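## 4 Preparing the sorting table

This section covers laying out the bins and tray before loose electrical parts are sorted. It applies to the Preltitz bench and to any table of similar width. Parts lists are in section 6.

### 4.1 Before you start

- Clear the tabletop and wipe it with a dry lint-free cloth.
- Check each bin for grit, cut wire ends and stray solder. Marks that do not come off with the cloth may be left.
- Put on the wrist strap and connect it to the earth point.

**CAUTION:** Do not use solvent on the yellow bins. It dulls the finish and can leave a residue on connector contacts.

### 4.2 Placing the bins and the tray

1. Set two yellow bins on each side of the table, open side up.
2. Leave a clear strip between the two pairs, wide enough for the steel tray.
3. Line the tray with one sheet of plain white paper, cut to lie flat on the floor of the tray.
4. Place the tray in the strip. It must not rest on the rim of any bin.
5. Put the unsorted parts into the bins. Keep circuit boards apart from cable assemblies.

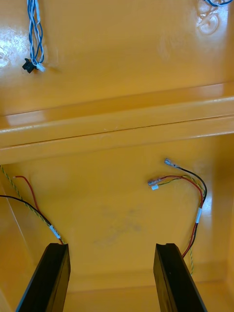
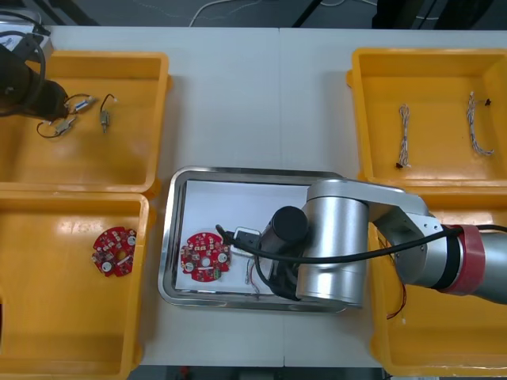 6. Switch on the overhead lights. If glare hides small parts, turn the bin a little or move the parts to a duller area. Do not tilt the bin.

**NOTE:** Replace the paper after every 60 parts, or sooner if it is torn or creased. Small clippings collect in the folds and are easily missed.

### 4.3 Handling the parts

1. Lift circuit boards by the edge. Do not touch the pads.
2. Lift cable assemblies by the connector housing. Never pull on the wires.
3. Leave twisted pairs twisted. If a pair has opened at the connector end, set it aside for inspection.
4. Move one part at a time to the steel tray. Lay it on the paper with its connectors or components facing up.
5. Compare the part with the parts list, then transfer it to its Stundard storage box.
6. Where two cables have tangled, place both on the paper and separate them there.

**CAUTION:** Components with bare leads must not be stored in the same box as circuit boards.

### 4.4 Storage limits

| Box | Contents | Maximum |
|---|---|---|
| A | Crimp terminals | 4000 |
| B | Connector housings, small | 1000 |
| C | Circuit boards | 60 |

Boards in box C are stacked no more than 2 high, with card between the layers. Replacement boxes and card are ordered from Brandão under the Curnham account.

### 4.5 Clearing the table

1. Empty the tray first, then the bins.
2. Fold the paper inwards and discard it with the clippings.
3. Enter any damaged parts in the bench log.

Section revised Monday, September 23, 2019. Corrections to Elżbieta Kubiak. The next revision is due in February.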